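Software for Two-Armed Manipulation
Handout 6: From the camera to the gripper command
Prepared by Isabelle Morin

Please read this handout before the lab session. It follows the order of the control program, so you can keep the code open next to it. The parts on calibration and on joint limits were in Handout 5 and I do not repeat them.

6.1 What the program receives

Each cycle begins with one color picture from the head camera and one list of joint values for both arms. The two do not arrive at the same moment. The bridge program, Holla, puts a time stamp on each message and joins the picture with the nearest joint reading. If the two stamps are too far apart, the pair is dropped and the cycle is skipped. Students often remove this check when they are in a hurry, and then they search for a long time for an error in the planner which is in fact an error in the timing.

A recording for the exercise has 900 joined pairs. In the recording I use for the lecture, 446 of them contain the small clear object without anything in front of it. The others are still useful, but only for the arm-tracking exercise.
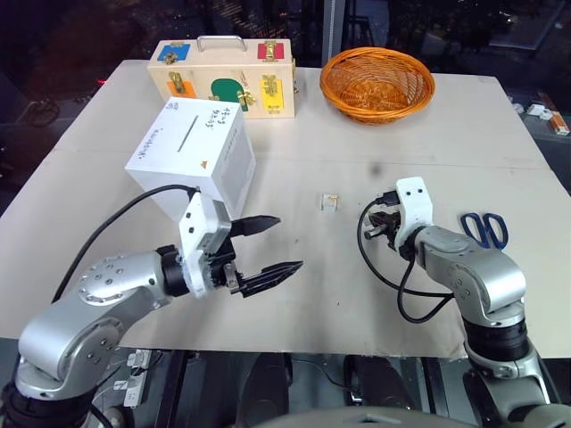
Photo: Isabelle Morin, course materials

6.2 Finding the objects

The detector returns a mask, a name and a score for each object. Strong colors are easy. The orange basket and the blue scissor handles get a high score in almost every cycle. The small translucent cube between the grippers is a different case. The table shows through it, its edges are weak, and the detector may give its place to the smudge on the table behind it. For this reason we do not accept a clear object from one picture only. The tracker must find it in 3 pictures one after the other, within a small distance, before it goes into the world model.

The second difficulty is overlap. The white box stands partly in front of the latch board. A box fitted only to the visible part of the board will be too small, and the planner will believe that there is free space behind the carton. The world model therefore keeps the full known size of the board and uses the visible part only to find its position.

6.3 Choosing the arm

The function choose_arm compares 2 costs, one for each arm. Each cost is the sum of the path length in joint space, a penalty for coming near the other arm, and a penalty for the cable. The last one deserves some attention. The cable loops near the gripper housings are not part of the robot model, so the collision checker does not know them. We add a soft volume around the wrist, and it is larger on the side where the cable hangs.

When both costs are almost equal, the program keeps the arm which it chose in the cycle before. Without this rule the choice can change at every cycle and no arm goes anywhere.

6.4 Planning above a box

The goal for an approach is given in two steps: a pose above the object, then a straight line down. Between them the program takes a new picture and corrects the goal.

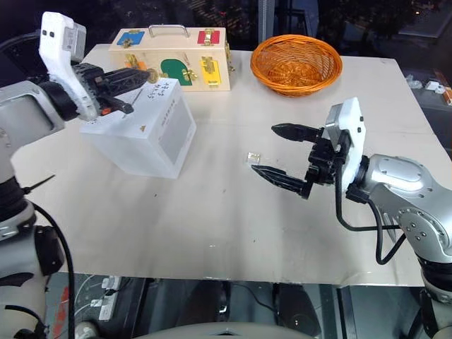

Fig. 6.2. Left gripper over the frosted box, right gripper open near the clear piece.

With one gripper just above a box edge, a small error in height matters more than the same error sideways. The height margin is a separate parameter, z_margin, and you should not change it together with the others. Note also the thin stick across the top of the box. Our world model treats the top as a flat face, so anything lying on it must be added as its own object – otherwise the plan is correct for the model and wrong for the table.

The right arm has an open gripper near a flat transparent piece. For such a piece the depth value is not reliable. The program takes the height of the table plane and adds the thickness from the object file.

6.5 Exercises

Run the detector on the recording and list the cycles where the clear object is lost. For each one, write if the cause is overlap, reflection or a missed pair.

Turn off the rule for equal costs in choose_arm and plot the chosen arm over time. Explain the plot in a few sentences.

Add a thin object on top of the white box in the world model. Compare the planned approach before and after.

Send the plots and the changed files in one archive. The version of the code for this handout is 2022-04-10. Please do not use the one from the Protex folder, the axis names are different there.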